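4. Study design and first observations

4.1 Selection of the applications

For the comparison we needed mobile applications which are similar in size but different in the way they were built. We contacted small development companies in our region and asked for permission to follow one project from the first prototype until the release in the store. Two companies, Zesia and Drekeo, agreed. Zesia writes the same application twice, one time for each platform, with separate teams. Drekeo keeps a single code base in a cross-platform framework and adds native modules only where the framework gives no access to a function of the phone.

The application of Zesia is called Rocha and it helps shop owners to control their stock. The application of Drekeo is called Prillura. It is a service for booking repair visits, and the customer can follow the state of the repair on the phone. Both applications have a login, a list view with search, a detail view, a form with photo upload and push messages. We did not consider games or applications with heavy graphics, as their problems are of another nature and were treated in other works.

4.2 Collection of the data

Each company gave us read access to the issue tracker and to the history of the source code. We read all change requests which came from the client after the prototype was accepted. A change request was included when it had an effect on at least one screen that the end user can see. From each application we took 40 requests, in the order in which they were opened, so the two sets have the same size. Requests that were closed as duplicates were left out before this step.

For each request we noted the day of opening, the day of the first working build and the number of times it was opened again. We also held interviews with 8 developers, the same number from each company. The interviews followed a written guide and were made in the office of the company, during working hours. The questions were sent to the participants one week before. The last interview took place on Mar 29, 2023. We transcribed the answers and gave the text back to the participants, who could correct it or remove parts of it.

Two of the authors read the transcripts separately and marked every passage in which a delay was mentioned. After this the marks were compared and the differences were discussed until there was agreement. The passages were then put in groups. The groups were not fixed before the reading but came out of the material. 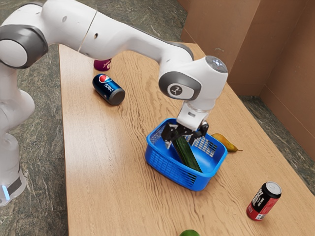
Figure 2. Rendered view with a white robotic arm, a two-finger gripper and a blue basket on a table.

4.3 Observations on change requests

In the Rocha project, a request which concerns only text or colour was usually finished on both platforms on the same day. The picture is different for requests which change the order of the screens. In these cases one platform was often ready earlier, and the client tested the change there and asked for a new correction before the second platform had started. The second team then had to decide if it should build the first version or wait for the correction. In the interviews the developers described this waiting as the most unpleasant part of their work, more than the double writing of the code.

In the Prillura project this kind of waiting was not found. However, another kind of delay was seen there. When a request touched the camera or the push messages, the developer had to look into a native module, and only one person in the team was used to do this. If this person was on holiday, as it happened in August, the request stayed open without any activity. Drekeo has since asked a second developer to learn the native part, but this was after the end of our observation and we cannot say what the effect is.

Updates of the framework are a further point. During the project the Prillura team moved to a newer version and had to replace 5 external packages which were no longer maintained. The work for this replacement is not visible in the change requests of the client, and for this reason it does not appear in our set. We mention it here because a reader who looks only at the set would have a too positive impression of the single code base.

4.4 Limits

The study covers one application per company, and the habits of a team can hide the effect of the technology. Also the clients were different. The client of Rocha answered questions by telephone and often within the hour, while the client of Prillura preferred written comments in the tracker. We tried to reduce this influence by measuring only the time to the first working build, and not the time until the client accepted it. The days on which a request waited for an answer of the client were marked by hand, and they are treated separately in Section 5.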